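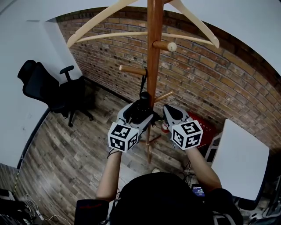
Two hand-held grippers, two marker cubes and one coat rack: a training session in the back room at Landositz.

I hang up clothes badly. I know this now because I did it for most of an afternoon with a plastic gripper in each hand while Halldóra Ragnarsson stood behind me making small noises in her throat.

Halldóra runs the finishing floor at Landositz, which cleans and presses uniforms for hotels, a couple of hospitals and (my favorite) a marching band. She started there at nineteen, feeding pillowcases into an ironer, and she has opinions about every machine that has come through the door since. The steam tunnel she loves. The first folding machine she still calls "the shredder," though it's been gone for years. And then there are the Zestell arms, two of them, which arrived last March and now do a good part of the hanging at the end of the line.

If you've never been in a place like this, the amount of hanging is hard to believe. Landositz puts around 730 garments on hangers on a normal day, and until last year every single one was done by a person reaching up, shaking out, sliding in one shoulder and then the other. Halldóra's own right shoulder clicks when she lifts her arm, and she showed me, twice, with some pride.

So the arms came in, and everyone on the floor assumed they knew how the story would go. "We thought, okay, that's six of us out by summer," she told me over a truly awful cup of coffee. The hanging station had six people on it at the time. As I write, four of them are still at Landositz, one retired when she'd been planning to, and one left for a delivery job and told everybody on his way out that it was because of the robots. I tried to reach him for this story and he didn't call back, which is his right.

What the four do all day has changed a lot, though, and that's what I'd come to see. Two of them moved over to inspection and repairs, where they sew buttons and argue about stains. The other two split their time between minding the arms and working in the back room, which has a brick wall and a white table and a tall wooden coat rack with the kind of splayed legs I trip over in every restaurant. The people who work in there call it the closet. There's a mesh-backed office chair too, and I was told not to get attached to it, as the whole job is done standing.

The job goes like this. You take a gripper in each hand — a light gray-and-white thing with stubby jaws on the end and a cube on the front printed all over with black squares — and you do the chore the arms have trouble with. You pinch the hanger, you take it off the rack, you put it back. The cubes let the cameras follow where the grippers are and how they're tilted, and what gets saved is the movement itself, all the little tips and corrections you'd never think to explain out loud. Then you do it again. Halldóra's people aim for 100 good runs on a task before they move on to the next one, and a run where you fumble and recover is kept and marked, so the thing can learn about fumbling too. I supplied plenty of those!

It is so much harder than it looks. Your fingers know everything about a hanger and the jaws know nothing. I kept coming in too steep and knocking the bar, or I'd get a lovely grip with my left and then forget that I had a right. After a while I got quite fond of my right gripper and blamed everything on the other one. My best stretch was 24 runs in a row without a drop, and I was so pleased with myself that I bowed, and then dropped the next one.

I asked Halldóra if it bothers people, spending their shift showing a machine how to do what they used to be paid to do. She took her time with that. She said in the beginning it bothered them a great deal, and that the company handled it clumsily. Nobody had mentioned the recording sessions until the equipment was already sitting in the room, and the first trainer sent to show them how it worked had never hung a uniform jacket in his life. He had them doing it one-handed. The floor crew went to management with a list, and what they got in writing was a higher hourly rate for closet time, a limit on how long anybody does it in one stretch, and a say in which tasks get recorded and when. They did not get a promise about jobs. They asked for one, and they're going to ask again when the contract comes up.

"I'm not going to tell you it's all wonderful," she said. "My shoulder likes it. My head is still deciding."

What I hadn't expected was how much the back room had made people talk about their own skill. A hanger goes on with a tiny twist, apparently, and different people twist differently, and until somebody had to choose which way to teach the arms, they'd never compared. There was a real fight over it. The old Allumska way (Allumska being the laundry across town where half of the crew first trained) is left shoulder first, always. Halldóra goes right shoulder first and regards the other way as a kind of moral failing. They recorded both in the end, and the arms use whichever one they use, and she swears she can tell from across the floor when one of them goes left.

The arms aren't great yet, by the way. They're slow on anything with a lining, and they cannot cope with the marching band at all — all that braid! On band days they get parked and the old station opens back up, four people in a row under the rail with the radio on. I was there for the tail end of one and it was easily the loudest and happiest hour of my visit. Someone had brought fried dough from Bautista, the bakery on the corner, and there was sugar on everything that wasn't a uniform.

I asked one of the women on the rail which she'd pick if she could only have one, the closet or the line. The closet on a hot day, she said, and the line when there's company. Then she reached past me for a jacket and told me I was standing on the hose.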